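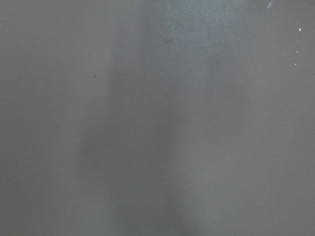
Figure 4a. Wrist camera, grey surface at close range.

4.2 Teaching the mug task by remote control

I drove most of the demonstrations myself, with Thulani Khumalo taking over whenever my wrists got sore. We logged 456 of them in July, and I'd love to tell you they all look tidy - they don't. The wrist view can go nearly blank, all soft bands of light, so I learned to steer from the head view instead.

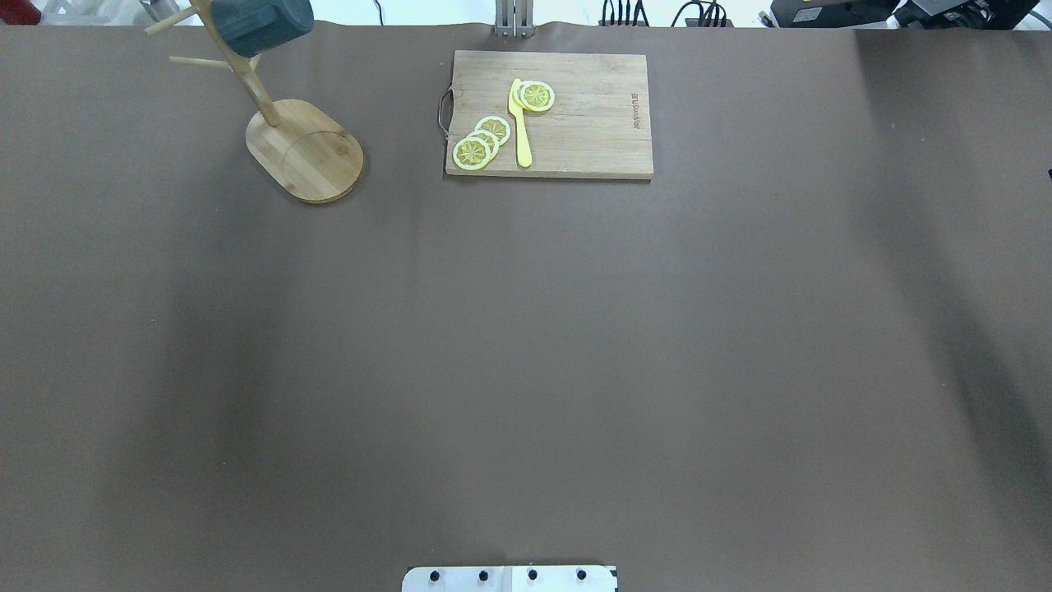

Figure 4b. Head view with the mug on the mug tree and the lemon slices and knife on the board.

The board stays put through every run and only the mug is meant to move. Natalina Villa wanted it swapped for something plainer, but I like a bit of colour in the background (and the policy has to cope with clutter sooner or later!).
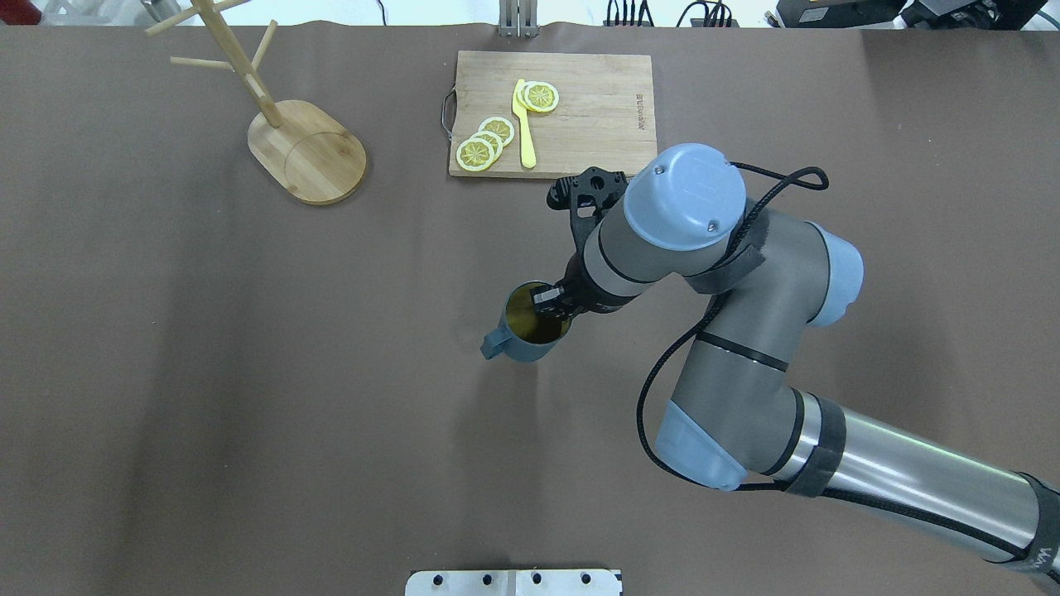

Figure 4c. Head view, fingertips inside the mug.

Going in over the rim felt natural to me. Thulani favours the handle, so we kept both styles and labelled each run by grip. I threw out 29 runs where the remote link lagged badly enough that I could feel it in my hands.
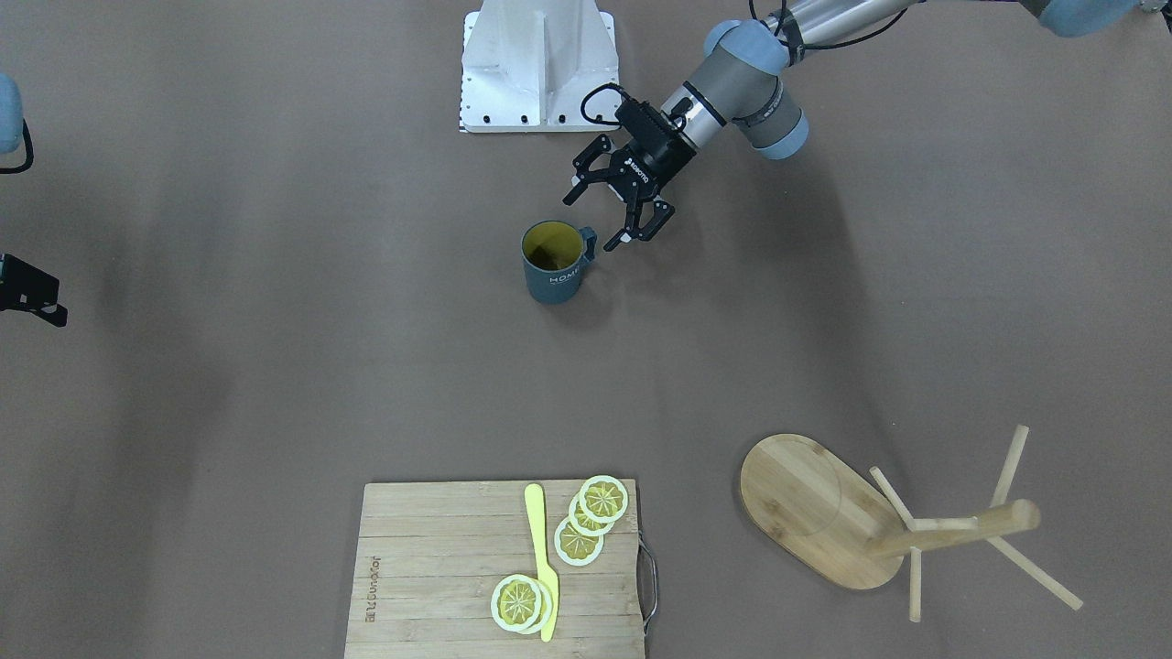

4.3 Trimming the recordings

Hendrik Visser cut the idle stretches from the start of each run using Onby, our in-house viewer. I checked 100 of his cuts by eye and moved 2 of them.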